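Print this page
E-mail this page

Zostcombe Hall: cups and drinks for the spring socials

The kitchen cupboard at Zostcombe Hall was sorted out in March, and these notes go with the new drinks table. Regular users will know the old arrangement, with a box of odd mugs under the sink and never a full set for a meeting. The mugs have gone to the Prondberg Road charity shop, apart from 11 good ones kept for the Friday lunch club.

For everything else we now use disposable cups in two colours, grey and yellow. The colours are there so that people can tell their own cup from their neighbour's, and so that two different drinks can be poured on the same table without a muddle. Either colour can be used for either drink. Put a card in front if it matters on the day.

Cups are kept on the second shelf, in sleeves, with the open sleeve at the front. The last order from Lauritsen was for 2000, which should see us through to the autumn if the fair is no bigger than last year. The fair got through 449 in one afternoon – the most we have used at a single event. Please do not open a new sleeve until the old one is finished, and write it on the sheet inside the cupboard door when you take the last one.

A few points for anyone setting out the table:

Leave a gap between cups so they can be picked up without knocking the next one. Pour cans slowly and stop well short of the rim, particularly with fizzy drinks. One can shared between two cups is plenty for the children's table. The Dronis trays hold 16 cups each and are stored flat behind the urn. Empty cans go in the blue sack – rinse them first, please.

Hot drinks are still served from the hatch in mugs or in the thicker cups, which are on the top shelf.

The two colours on the white table:
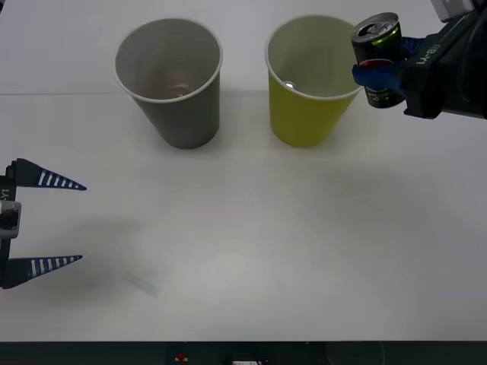
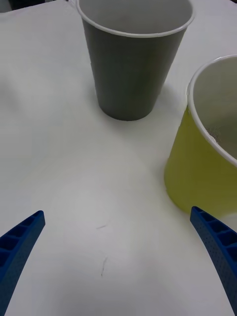
Grey cup and yellow cup, both with a white rolled rim. A drinks can is at the right in the first picture.

Print this page
E-mail this page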